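Saramby Listening Club: Questions We Get a Lot

Updated 7/29/20

We love hearing from you, and so many of the same questions come up that we finally sat down and wrote out some answers. If yours isn't covered, please write anyway!

What do you do at a meeting?

We pick one album, play it from start to finish, and then talk about it for as long as people feel like talking (sometimes that's a good long while). In July we played "Unness," the record Sorin Ciobanu made in 2000 with his old band Clotura, and we very nearly played side two again.
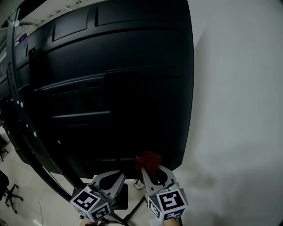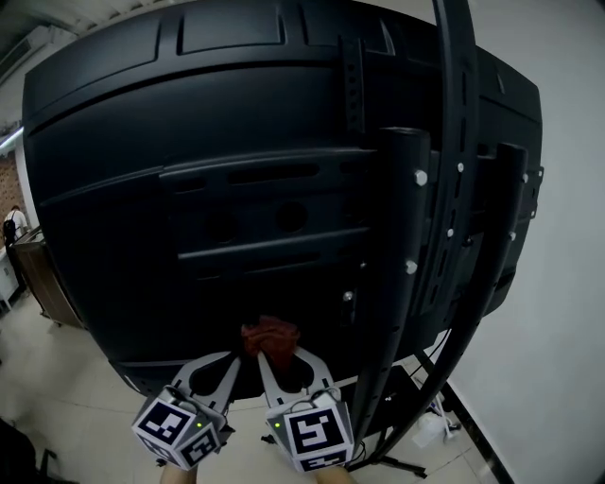
Do I need to know anything about music?

Not a thing. Some of our members can tell you who played bass on every track, and others just like a nice voice and a comfortable chair. Both kinds are very welcome, and they tend to end up sitting together.

Who chooses the albums?

Members do. Drop your suggestion in the box or send it by email, and Nazareno Parisi pulls one out at the end of the night. He has promised he doesn't peek, even though soul records from the seventies do seem to come up an awful lot!

Can I bring my own copy?

Please do, especially if it's an early pressing. We do ask that you write your name inside the sleeve, as we once had two identical copies of "Stoica" go home with the wrong people, and it took weeks to sort out.

How many people can come?

We have 33 seats, and they go to whoever writes in first. If you can't make it after all, just let us know so we can pass your spot along.

Where do I find you?

We're at 1207 Saramby Road, in room 505. Take the elevator up and follow the music.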